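Chapter 4
When the Cable Wins: Faults at the Picking Bin

Let's start with a fault, because faults are where this subject gets exciting!

At the Zivthorpe teaching lab, a picking cell had been running happily for weeks. Then, one afternoon in September, the arm reached for a part in the corner of its bin, turned its wrist, and stopped dead. The controller reported a joint torque fault. The students cleared it, ran the same pick, and got the same stop. They cleared it again. On the third try a cable tie snapped, a loop of the cable bundle slid down over the wrist, and the gripper lost its signal with a part still in its fingers.

Celeste Caldeira, who ran the lab, wrote one line in the fault log: "The robot told us twice." I love that line, and we'll come back to it all through this chapter. The arm had felt the cables pulling tight and had done exactly what it was built to do – it quit pushing. The people were the ones who kept going. 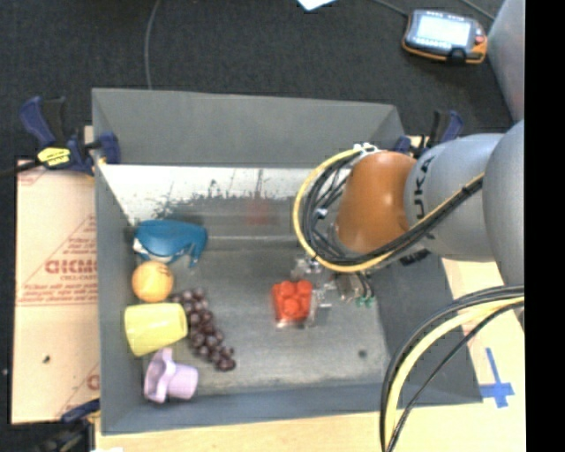
Figure 4.1 A picking cell at work. Follow the cable bundle where it loops around the orange joint, and note the clamps holding the bin.

Cables that run along the outside of an arm are easy to reach and easy to swap, and that makes them wonderful in a lab. They also have to bend every time a joint turns. Leave too little slack and they pull tight at the end of a rotation. Leave too much and the loop can snag on a bin wall or a clamp handle. Finding the happy middle is a real skill, and you'll practice it in Section 4.2.

The bin matters too. If a clamp slips and the bin shifts, every position the arm has been taught is suddenly a little wrong, and a gripper that should stop above the floor may drive right into it.

Before you read on, try this. Write down what you would have checked after the first stop at Zivthorpe, with the power still on, and then what you would have checked with it off. Keep both lists handy. We'll use them when we work through the log entry by entry in Section 4.1.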